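Product team catch-up, April — my notes

In the room: Dariusz Nowakowski, Nadiia Zakharchenko, Ayman Ghoneim and me (Danylo Lysenko, typing as fast as I can). Angus Pomare called in from the Plindton warehouse and dropped off twice.

1. Cerden sheet sets

Nadiia brought the new percale swatches and we all pawed at them for far too long. I love the gray! The deep pocket on the queen fitted sheet is staying.

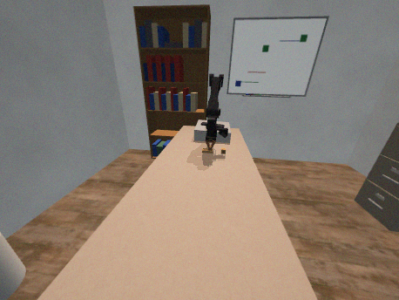 Angus says 824 queen sets are on the shelf and 110 of those have the old care label, which still says tumble dry high. Those get relabeled before anything ships.

2. Returns

Mostly pillowcases this time. People order standard and own king pillows (I did this myself last year, so no judgment from me).
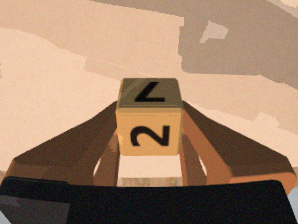 Ayman wants the finished size in the first line of every listing, ahead of the thread count. Dariusz grumbled a bit about the layout but agreed. Ayman to rewrite the Cerden pages first, then the Prenthorpe quilts.

3. Tokarz blankets

The mill can do the fringed throw again if we take 60 in each color. Nadiia thinks the rust one will sit. I think it'll go fast once it gets cold — we left that one open.
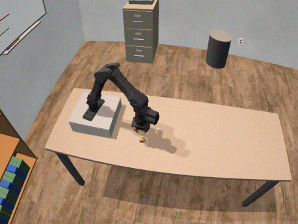
Do we still sell the leftover throws from the last run while we wait? They stay up at full price until the new ones land, then move to the clearance page.

Dariusz to email Tokarz about the fringe, which was coming loose at the corners on the sample.

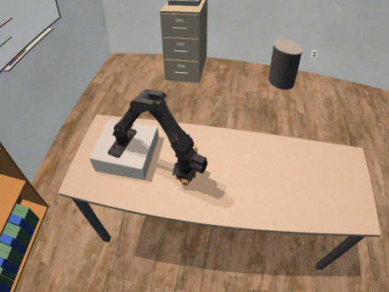

4. Anything else

Angus needs more of the zip bags for quilts. Nadiia has the swatches if anyone wants another look.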